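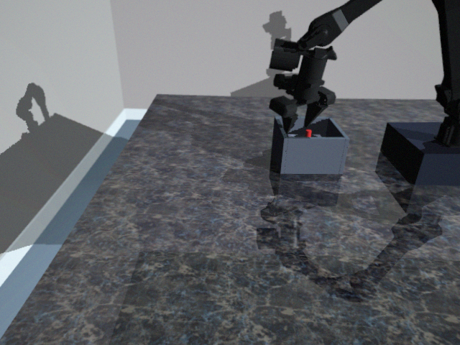 Figure 4.1 A small open box with a red object inside, standing on a stone-patterned tabletop.

Chapter 4
Volume: How Much Room Is Inside?

Most of us meet the idea of volume long before anyone gives it a name. You met it the first time you poured juice from a short, wide cup into a tall, skinny one and felt sure you had somehow ended up with more. You meet it again every time you pack for a trip, or try to work out whether last night's soup will fit in the one clean container left in the cupboard. By now you have a pretty good feel for it, and in this chapter we are going to take that feel and put some numbers to it.

In Chapter 3 we spent a long while on area, covering floors and walls and garden beds with little squares. If you worked through the Hendthorpe tile problems at the end of that chapter (and I do hope you did, even the fiddly one with the bay window), you already have most of what you need. Area tells you how much flat surface there is to cover. Volume tells you how much room there is to fill, and so our little squares are going to grow up into little cubes.

Let us start with a box, the friendliest shape there is. Suppose it measures 4 inches long, 4 inches wide and 4 inches deep on the inside. Picture setting down one layer of one-inch cubes, nice and snug, until the bottom is covered. That takes four rows of four, or 16 cubes. Now add a second layer on top, then a third, then a fourth, and the box is full to the rim. Four layers of 16 make 64 cubes, so we say the box has a volume of 64 cubic inches.

You may have noticed the word "inside" slipping into that last paragraph. It matters more than it looks. The walls of a box take up room of their own, and a box made of thick boards can be a good deal smaller within than it appears from across the room. When we ask how much a box holds, we measure from inner wall to inner wall. When we ask how much space it needs on a shelf, we measure the outside. Plenty of wrong answers come from mixing up the 2, and I have made that mistake myself with a bookcase and a very tight hallway.

Later in the chapter we will leave plain boxes behind and visit the Lidside grain store, where the bins are round and the roof comes to a point. Its smallest bin holds 434 cubic feet and its largest holds 3268, and you will learn to check both figures using only a tape measure and a pencil. We will also spend some time with the Engebretsen method, a handy way of finding the volume of lumpy things like pears and pebbles by lowering them into water and watching how far the level climbs.

Before you turn the page, find a box at home — a cereal box or a shoebox will do nicely — and guess how many one-inch cubes would fit inside it. Write your guess in the margin. We will come back to it in Section 4.2, once you have measured the length, the width and the depth to the nearest inch.

Words to know in this chapter: volume, cubic unit, layer, capacity, depth, cylinder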